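**Intro to Robot Manipulation – Handout 4: The Rack Task**

Welcome back, everyone. I hope you had a good break and that your simulator still opens (if it doesn't, come by the Chambi room before class and we'll sort it out together). This week we leave the flat-table exercises behind and start on the rack, my favorite part of the course, and also the part where people tend to get a little grumpy with me. Please be patient with it. It does get easier!

You'll be working in the Planditz scene, in the same shared folder as last time. Load it, press reset, and before you write a single line of code, spend a few minutes just flying the camera around. I mean it. Students who look first nearly always have a calmer week than students who start typing.

The job itself is easy to say: bring the gripper up to the rack, enter the opening between two of the tall dividers, stop above the ledge, and back out again without touching anything. You get 10 practice resets that don't count toward your score, and after that the script runs 500 steps per attempt and writes everything to your log.
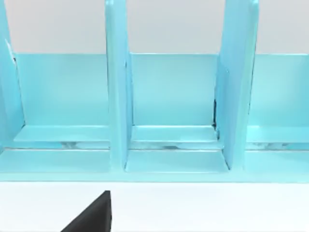

*Figure 1. The rack in simulation, with the tip of one gripper finger coming up from below.*

Have a good look at how the finger sits at this point, low and in front of the rack, left of the middle divider. If your target is the opening on the other side of that divider, going straight forward and up is not going to get you there. You need to slide sideways first, while you still have clear table around you, and only then move in. I'd like you to write this as separate waypoints, even if it feels slow and fussy – you can always merge them later once you trust your numbers.

A few things to keep in mind while you work:

- The dividers are tall, so don't plan on passing over them. Go around the front.
- The base sticks out ahead of the ledges. Lift before you go forward.
- The rack is all one color, and edges can be hard to judge by eye. Print the distances too.
- Keep the wrist turned to 90 degrees on the way in and on the way out. Most of the bumps I saw last term happened on the way *out*, when everyone had relaxed.

If a run fails, please don't delete the log. Save it with your pair's name on it and write a sentence or two on what you think went wrong. I read every one of these, and a thoughtful note on a bad run is worth real marks.

**Reading:** the Altska course reader, page 141 and the two pages after it. Skip the part on force control for now; we come back to it in the Pillirdale project.

**To hand in:** your waypoint file, one log from a clean run, one log from a messy run with your note, all in the class folder by 5 p.m. on the day before our next lab.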